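Cubetas grises, segunda parte: el cajón de la limpieza

27 de enero de 2022

Sigo con la reorganización del cuarto de lavado. En la entrada anterior quedó resuelto el estante alto (detergentes y bolsas de repuesto) y quedó pendiente el problema de siempre, los útiles de fregar. Hasta mayo los guardaba en un cubo redondo con asa, todo en vertical. El resultado era previsible: los mangos largos volcaban el cubo y lo pequeño se quedaba en el fondo, donde no lo encontraba hasta que ya había comprado otro igual.

El criterio nuevo es guardar en horizontal y en una sola capa. Si un útil tapa a otro, sobra uno de los dos o falta cubeta. Para eso hacen falta recipientes anchos, abiertos por arriba y con las paredes inclinadas, de modo que la mano entre sin rozar el borde. Compré dos en Prerton, referencia 3841, en gris. Las había también en blanco, pero el blanco en un cuarto de lavado dura poco.
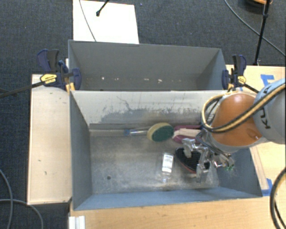
El mango es lo que fija la medida. Un cepillo de fregar con mango largo tiene que caber tumbado junto a la pared del fondo, sin forzarlo en diagonal, porque en diagonal parte la cubeta en dos triángulos y ninguno sirve para gran cosa. Medí primero el cepillo, le sumé 7 cm de margen y con esa cifra fui a la tienda. Lo demás se coloca después: las botellas hacia el centro, las esponjas y los estropajos donde quede hueco.

Sobre las botellas tengo una norma más estricta. Solo entran las que llevan etiqueta. Durante años rellené envases transparentes con producto a granel de Pelupessy y confié en la memoria, con los resultados que cabe imaginar. Ahora imprimo la etiqueta con Notis, cuerpo 20, nombre del producto y dilución, nada más. El adhesivo aguanta bien salvo en plástico rugoso.

La suciedad del fondo es otro asunto. El plástico gris mate se raya enseguida y el polvo se agarra a las marcas. Probé con agua y jabón, con bicarbonato y con la crema de Preso. La crema es la que más quita, aunque deja la superficie algo más áspera y supongo que a la larga empeora el problema. De momento paso un paño húmedo cada 11 días, cuando toca vaciar el filtro de la lavadora — las dos tareas van juntas en el calendario — y acepto las manchas que no salen.

Pendiente: decidir qué va en la segunda cubeta. Los trapos ocupan demasiado y las bayetas demasiado poco.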